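**15 October 2024**

So I finally sat down and rewrote the segmenter, which I've been promising to do since April, and I've got feelings about it.

Quick recap for anyone who doesn't read every post (fair enough). Pindent is the bit of our tooling that takes one long recording of somebody doing something with their hands and chops it into pieces a policy can learn from: reach, close, lift, move, open, and so on. The first version was a threshold on finger opening. If the fingers got narrower than a set value, that was a grasp, and if they got wider again it was a release. I wrote it in an afternoon and was very pleased with myself!

It was fine for blocks. Then we moved on to proper clutter, a bowl and a mug tree and a big ring of key tags, and it fell to bits. A bowl rim is thin, so the fingers close nearly all the way. A bunch of tags is squashy and sort of slithers, so the opening wobbles up and down while you're holding it, and the old code called every wobble a new grasp. One recording came out with 40 segments in it. It should have had 7.
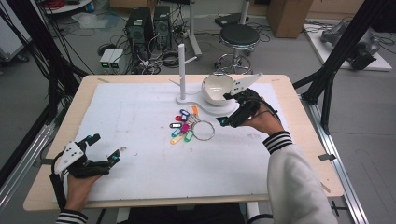
Snežana Ristić reckons I'm making life hard for myself and should drop the hand-written rules altogether, train a small classifier on labelled clips and be done. She may well be right. My trouble with it is that someone has to label the clips, and when the classifier gets one wrong I can't open it up and see which line is to blame. With rules I can at least swear at a specific number.

What I've ended up with is a bit of a halfway house. The segmenter now looks at finger opening and wrist speed together, and it won't call a release unless the fingers open *and* stay open while the wrist moves off. There's a minimum hold time too, so the wobbles get swallowed. Each hand gets its own track, and only after that do I line the two up. Before, I was merging them first (why did I do that?) and a left hand having a rest would happily cancel a right hand in the middle of a lift.

The settings live in one little file now:

```
min_hold_frames: 4
merge_hands: after
release_needs_motion: true
```

I reran it over our back catalogue, 2000 recordings, and left it going overnight. The blocks came out just the same as before, which was a relief. The cluttered ones are miles better, though it still trips up when somebody nudges a thing along without ever closing on it. Is a nudge a segment? Sota Hayashi says yes, I say it depends what the planner wants to do with it, and we've agreed to argue about it over lunch.

Next job is the viewer, which still draws both hands in the same shade of grey. I'll put the new config up once I've written some tests for it.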